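Clumine Community Rooms
Gallery: The Pine Table, Room 204

The pine table in Room 204 is the most heavily used piece of furniture in the Clumine building at Prorkbridge. It serves the morning drawing group, the mending circle and the evening language class, and it is available to all registered members whenever the room is open. This page forms part of our continuing record of the shared rooms and the everyday items kept in them.

Members are welcome to use the table for any quiet activity. Paint, glue and ink are permitted, provided that the surface is covered first. The knots and the seams between the planks collect dust and should be wiped along the grain with a soft cloth.
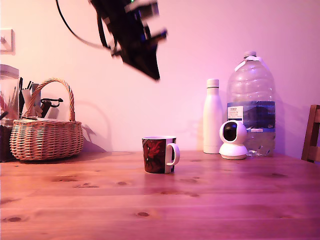 Drinking water may be brought into the room in any closed bottle or jug. Members who prefer a hot drink may carry a mug up from the kitchen on the lower floor - there is no kettle in Room 204 - and are asked to return it before leaving. Chairs should be pushed in at the end of each session.

The pink and lavender light is a familiar feature of the room in the evening. Members who need a truer light for color work are advised to book Room 202, where the lamps are white. The two rooms share a booking calendar, and a reservation may be moved from one to the other at no charge until noon on the day.

The wicker basket with the arched handle stays at the left side of the table. Pens and brushes belong beside it in the glass jar with the lid. Brushes should be rinsed and dried before they are put away.

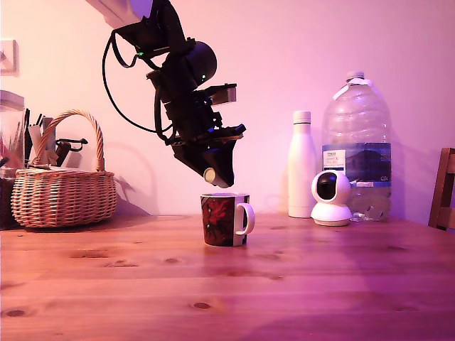 Gallery text: 2 min read

The mug with the red and black print has a white rim and a white handle. Mugs of this kind may stand directly on the pine when they are cool. A coaster is required under anything hot, and a supply is kept in the hall cupboard.

The surface was last oiled in December with a clear finish supplied by Güneş, and the next treatment will take place when the building closes for its winter break. The Grundimstead branch holds a matching table, which may be viewed on request.

The Clumine rooms receive around 1,000 visits in a year, and much of the wear on the furniture is slight and expected. Scratches, loose joints or stains should be entered in the room book beside the door so that repairs can be arranged.

Further galleries: Room 202 - The Reading Corner - Entrance Hall - Grundimstead Branch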